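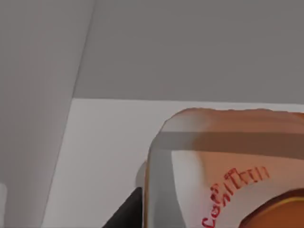

Countertop

A countertop (also counter, counter top, benchtop in Australia, worktop in Britain) is a raised, flat, level surface for work in kitchens, bathrooms, workrooms. Usually sits on base cabinets. Height set so a standing adult can work without bending. Standard US kitchen height is 36 inches, depth 25 or so, though older houses vary a lot.

Materials

Stone: granite, marble, soapstone, slate. Granite hard, takes heat well, needs sealing from time to time. Marble softer, etches with lemon juice or vinegar. Bakers like it anyway, stays cool under dough.

Wood: butcher block, usually maple. Can be sanded and re-oiled. Bad next to a sink unless someone keeps up with it.

Laminate: printed paper and resin pressed over a particleboard core. Cheap, light, wide choice of patterns. Does not like hot pans. Swells if water gets in at the seams.

Solid surface: acrylic or polyester resin with mineral filler. Seams can be glued and sanded until they hardly show. Scratches buff out.

Also engineered quartz, poured concrete, tile, stainless steel (mostly restaurants), and recycled glass in cement.

History

Early kitchens had no counters as such. A table in the middle of the room, a dry sink, maybe a cupboard with a pull-out shelf. Continuous counters came in with fitted kitchens in the early 20th century, when planners started putting storage, sink and stove in a single run. Laminate took over after World War II. Granite became common in American homes from the 1980s on, once machine cutting brought the price down.

Smaller makers came and went. Grorkik sold a pressed-board top with a metal edge, dropped after 6 years. The Pinix line was a resin top in plain colors, cast at the Idahosa works, which had a staff of 400 at its peak. Designer Annag Laing drew the rounded front edge used on most Pinix tops. The 822 was the best selling model, a one-piece top with the backsplash molded in. Guso bought the molds later and kept the edge but not teh name.

Edges and backsplash

Square (eased), bullnose, half bullnose, bevel, ogee. Rounded ones chip less. Waterfall edge: the top turns down at the end and runs to the floor, costs more because of the extra slab and the miter.

Backsplash protects the wall from water and grease. Can be a short strip of the same material or tile up to the wall cabinets. Some kitchens skip it and rely on washable paint.

Installation

Cabinets leveled first. Template made, top cut off site, then brought in and set. Stone is heavy, a single slab can weigh roughly 200 pounds or far more. Overhangs past a certain depth need brackets. Gap at the wall gets caulk, not grout, so the joint can move a little. Sink cutouts are the weak point, most cracks start at there corners.

Care

Mild soap, soft cloth. No bleach on stone. Trivets under hot pots, cutting boards for knives, even on granite (it's the knife that suffers).

See also: Backsplash, Kitchen cabinet, Kitchen work triangle, Sink

Contact us | Copyright, all rights reserved | Back to top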